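Subject: Re: [home-repair-costs] Radon fan quote seems high

> Got a quote from Betetti for an active radon system in a
> two-story house with a full basement. They want 250 extra
> for a second suction point and say the slab needs it. The
> long-term test isn't back yet. Is the second point normal,
> or is it padding? Also, does the fan have to go outside?

It depends on what is under the slab. If the house was built in one go and there is clean gravel below the concrete, one suction point will usually pull air from the whole footprint. If part of the basement was added later, there is often a footing between the old and new sections, and air won't move across it. In that case 2 points is ordinary practice.

Ask Betetti whether they did a communication test. They drill a hole where the pipe would go, put a vacuum on it, then drill small test holes at the far corners and measure the pressure change. If there is a reading at every corner, the second point is hard to justify. If they quoted without testing, ask for the test before signing anything.
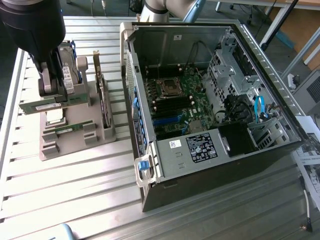

On price, 250 for an added point is fair if the pipe can tie into the same riser and the run is short. Check that it covers patching the slab and sealing the joint at the wall. My own quote from Kividum left out the sealing, and it came back as a separate line on the bill.

The fan should not be in the basement or any other living space. Outside or in the attic are the usual choices. Attic fans last longer in cold areas and are quieter from the yard, but the pipe has to go up through a closet or garage – more labor, and some drywall to repair. The discharge should end above the roof edge and at least 10 feet from any window that sits lower than 2 feet below the outlet. Local code may be stricter.

I would wait for the long-term result unless the short-term number was very high. Retest after the system goes in, with the windows closed, and don't use the installer's own kit for it.

Running cost is one small fan, on all the time. Mine has been on since July.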